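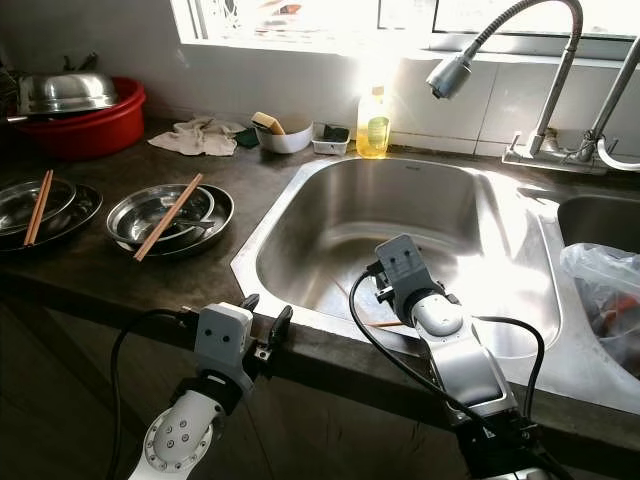

1/ Saturday morning and I'm doing the full once-over on Chin, our two-armed kitchen robot here in Clarngate. A few of you asked what looking after one involves, so I'm going to post as I go. Tea first though.

2/ Quick background for anyone new! Chin lives at a kitchen counter and does washing-up bits at the sink and stirring and serving bits at the hob end. Two white arms, a gripper on each. I do the upkeep, Wayne Chan does the software, and we argue over whose fault everything is.

3/ Job one is always cables. Each gripper has a black cable coming off the head, and they curve out in big lazy loops alongside the arms. People want to tie them down tight because it looks neater. Please don't. The wrist needs slack to turn and a tight cable will pull at the plug until it goes.

4/ What I do is run the wrist slowly to both ends of its travel and watch the loop the whole way. If it goes straight at any point, it's too short. If it drags over the edge of the sink, it's too long. The right one was too long today (again), so I've taken up a bit at the base and I'll check it after lunch.

5/ Job two, the screws. There's a ring of little ones around the joint housing and I go round with the torque driver, opposite pairs, same as you'd do a car wheel. Found 3 that moved. Not much, a hair each, but they all got a dab of threadlock and a paint pen mark so I can see if they creep.

6/ Job three is the sink, where most of my swearing happens. Chin reaches right down into the basin, and a thin chopstick lying on the bottom of a shiny steel sink with sun pouring through the window is a horrible thing to find with a camera. Wayne has turned the exposure down a notch. We'll see.

7/ Someone asked why we don't fit a blind. We did! Then it got dark and the dull pots gave trouble. I'd sooner sort the camera settings than have everybody creeping round the kitchen in the gloom at eleven in the morning.

8/ Counter says 3,234 grips on the left fingers since they were last swapped. The supplier, Drusalon, sells the rubber pads in packs and I change them when they go shiny, whatever the number says. These still have some bite so they're staying on. Wiped with a barely damp cloth, no washing-up liquid, it leaves a film.

9/ Re-zeroing now. Both arms go to a home position, I check the fingers against a little block, and if they're out I nudge the offset. Left was spot on. Right was out by a whisker and I blame the spoon work, more on that in a sec.

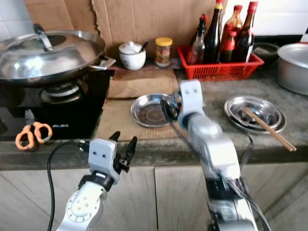
10/ Right, spoon! The right gripper has the black one and it's hovering near the right rim of the steel plate. A spoon is awkward to hold with two flat fingers, because the handle shifts between them the moment the bowl touches anything. Too loose and it twists, too hard and you chew up the handle.

11/ Grip force was set at 900 on Wayne's made-up scale (no units, he refuses to tell me what it means) and I've asked him to try it lower and slower. The motion wants to be gentle at the end. Hurrying the last bit is what knocks the zero out, I'm nearly sure of it.

12/ Also for the person who asked about the big bit of cardboard at the back – it's a splash guard, and yes it's torn along the top, and yes there's another flattened piece on the counter for a mat. The cameras like it much better than bare steel. Matt, brown, no reflections. I did get a quote for a proper panel and then I closed the email.

13/ Hob end checks: I go over the tubing and cables on the right arm with a torch, looking for anything soft, cloudy or sticky. Oil mist gets everywhere. Used one whole pack of wipes and the torch now smells of chilli.

14/ Oh, and keep-out zones. The stove, the row of sauce bottles and the scissors by the burner are all things I want the arms to leave alone, so I redraw the zones every time someone shifts the basket along. Ilham Siregar has promised to put tape on the counter. Ilham promised that in October.

15/ Cable check after lunch: right loop clears the sink rim all the way round now. Ran 102 slow moves back and forth while I ate a sandwich, nothing snagged. Happy with that.

16/ Still on the list: new label for the stop button, a spare set of pads from Drusalon, and getting Wayne to rename the settings file, which is called Darker for reasons lost to history and frightens the new starters.

17/ If you've got a better way of holding a spoon, my replies are open. I've tried heat-shrink, tape and a 3D-printed sleeve. The sleeve was the best of them until it went through the dishwasher.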